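22 June 2021

Up at 4:40 to be at the site before the concrete trucks. The pour for the east bay slab at Hurkwood was set for six and the first truck showed up at 6:25. Ticket said five inch slump and we tested it at five and a half, so I took it. The second truck was wetter and I sent it back. That cost us 34 minutes with the finishers standing around on the clock, and I heard about it.

We placed 111 yards by noon. The plan called for 123, so either the grade is high somewhere or the takeoff was padded. I shot elevations on the subbase twice last week and it was good to within a quarter inch. My money is on the takeoff. I wrote both numbers down and will send them in with the daily report.

The edge forms along the dock side moved a little when the vibrator got close. We put in extra stakes and pulled the string line again. It came back to where it should be, except for one stretch by the second dock pit where I can still see a slight belly. The dock leveler frame has some play in it, so I think we can live with that. If not, it is a morning of grinding.
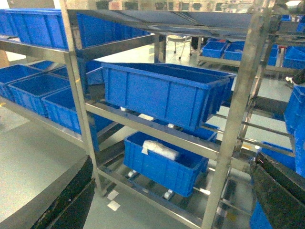

Ate lunch in the truck. Called Voltiria about the switchgear again. They had promised it for the end of the month and now they are saying the second week of July, with nothing in writing. Without permanent power we can't run the air handlers, and without the air handlers the flooring people won't warranty the coating in the west bay office strip. I asked for a ship date by email and got told someone would call me. No call as of tonight.

Seneo had 17 men on the roof, which is the most they have had since they started. They got the insulation down over the two north bays and were cutting in drains when I left. One drain is set too high and water will sit around it. I told their foreman, and he marked it with orange paint. I will check it in the morning before they cover anything.

The owner's meeting was at three, by phone. Mostly they wanted to know if the turnover date still holds. I said the slab was on schedule and the power was not, and that I would not give them a date until I had one from the supplier. There was a long discussion about whether to bring in a rental generator and start up the air handlers on that. I priced one in May and the fuel was what killed it.

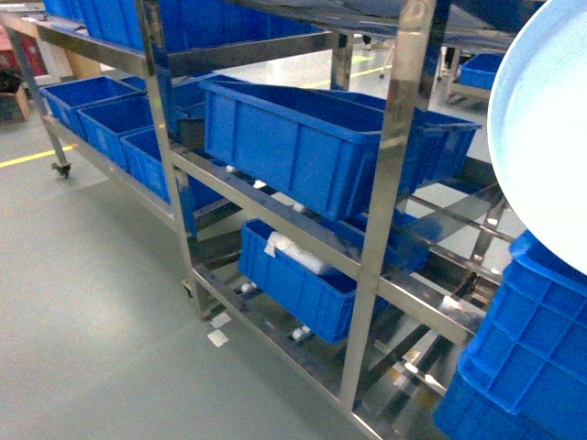 Falcão said the generator should go back on the table anyway, since a month of fuel would still cost less than a month of late turnover, and asked for a new price by the end of the week. Fair enough. I will call two rental yards tomorrow and get the load figures from the electrician first, so that we don't end up with a unit too small to start the big fan motors.

Saw cutting started at 5:15. The concrete was ready a little sooner than I expected with the heat. I stayed for the first three cuts and there was no raveling to speak of. The crew was going to finish under lights and put the curing blankets down after.

Home by eight. Feet hurt. Need new boots, and need to remember to send in the mileage sheet.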